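연봉 인상률 협상 자료, 하루 만에 정리하는 법

인사 평가 면담이 끝나면 보통 일주일 안에 인상률 통보가 온다. 통보를 받은 뒤에 자료를 찾기 시작하면 늦다. 면담 날짜가 잡힌 날 바로 아래 순서대로 정리해 두면 된다. 직원이 200명 안팎이거나 그보다 작은 회사에 다니는 사람을 기준으로 썼다.

준비물
최근 3년 치 급여명세서, 근로계약서와 연봉계약서, 작년 평가 결과 통지서, 스프레드시트 프로그램.

1단계. 기본급과 수당을 나눈다
명세서에서 기본급, 고정수당, 변동수당을 각각 다른 열에 적는다. 식대와 차량유지비는 비과세 항목이라도 빠뜨리지 않는다. 성과급은 별도 시트로 뺀다. 성과급을 합친 금액으로 인상률을 계산하면 실적이 나빴던 해 다음에는 인상률이 실제보다 높게 나온다.

2단계. 해마다 인상률을 계산한다
올해 기본급에서 작년 기본급을 빼고, 그 값을 작년 기본급으로 나눈다. 연중에 승진했다면 승진 전후를 나눠서 두 줄로 적는다. 승진에 따른 인상과 정기 인상이 한 줄에 섞여 있으면 면담에서 회사 쪽 숫자와 맞지 않는다. 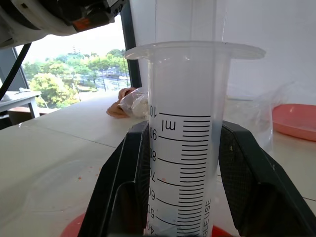 3단계. 물가상승률을 옆에 붙인다
통계청 소비자물가지수에서 같은 기간의 전년 대비 상승률을 찾아 옆 열에 넣는다. 연봉 적용 월이 회사마다 다르니 기간을 꼭 맞춘다. 10월에 연봉이 바뀌는 회사라면 10월부터 다음 해 9월까지를 한 묶음으로 본다. 인상률에서 물가상승률을 뺀 값이 대략적인 실질 인상률이다.

4단계. 비교 대상을 고른다
채용 공고는 같은 직무, 같은 지역, 비슷한 규모로 좁힌다. 공고에 적힌 금액이 범위로 되어 있으면 하한과 상한을 둘 다 적는다. 다섯 건이면 충분하다. 출처와 확인한 날짜도 같이 남긴다. 동종 업계 조사 보고서를 쓸 때는 '평균'인지 '중위값'인지 확인한다. 일부 고액 연봉자가 평균을 끌어올리는 경우가 있어서 두 값을 섞으면 안 된다.

5단계. 요구안을 한 장으로 만든다
맨 위에 희망 인상률, 그 아래에 최근 3년 인상률 표, 마지막에 맡은 업무의 변화를 적는다. 업무 변화는 "책임이 늘었다" 정도로는 부족하고, 언제부터 어떤 업무를 넘겨받았는지 적어야 한다. 최저로 받아들일 선은 본인만 보는 파일에 따로 적는다.

회사가 인상률을 올릴 수 없다고 할 때를 대비해 대안도 두어 개 준비한다. 인상 시점을 앞당기는 것, 직급 조정, 교육비 지원, 휴가 일수 추가 같은 것들이다. 구두로 합의한 내용은 당일에 메일로 보내 확인을 받아 둔다.

자주 틀리는 부분
세후 금액으로 비교하는 경우가 많다. 부양가족 수나 공제 항목이 바뀌면 세후 금액도 달라지므로 반드시 세전으로 맞춘다. 포괄임금제 계약이라면 고정 연장수당이 기본급에 들어가 있는지도 본다. 기본급이 올랐는데 고정수당이 그만큼 줄어 총액이 그대로인 계약서도 있다.

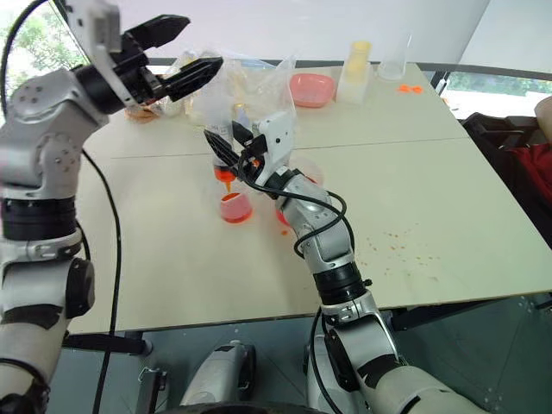
Mihret Weldu: 4단계에서 막혔습니다. 저희 직무는 공고에 거의 다 '회사 내규에 따름'이라고만 나와서 쓸 만한 금액이 두 건뿐이었어요. 이럴 때는 지역 조건을 풀어도 되나요?

지역은 풀어도 되지만 표에 지역 열을 하나 추가해서 구분해 둔다. 규모 조건은 그대로 두는 편이 낫다. 대기업 공고가 섞이면 회사 쪽에서 비교 대상이 아니라고 바로 지적한다.

Eylül Değirmenci: 입사한 지 1년이 안 돼서 명세서가 몇 장 없는데, 그러면 2단계는 건너뛰나요?

건너뛰고 입사할 때의 계약 금액과 4단계 자료만으로 작성한다. 근속 1년 미만을 정기 인상에서 제외하는 회사도 있으니 취업규칙이나 급여 규정의 해당 조항을 먼저 확인한다.

최종 수정: 2025년 1월 16일 목요일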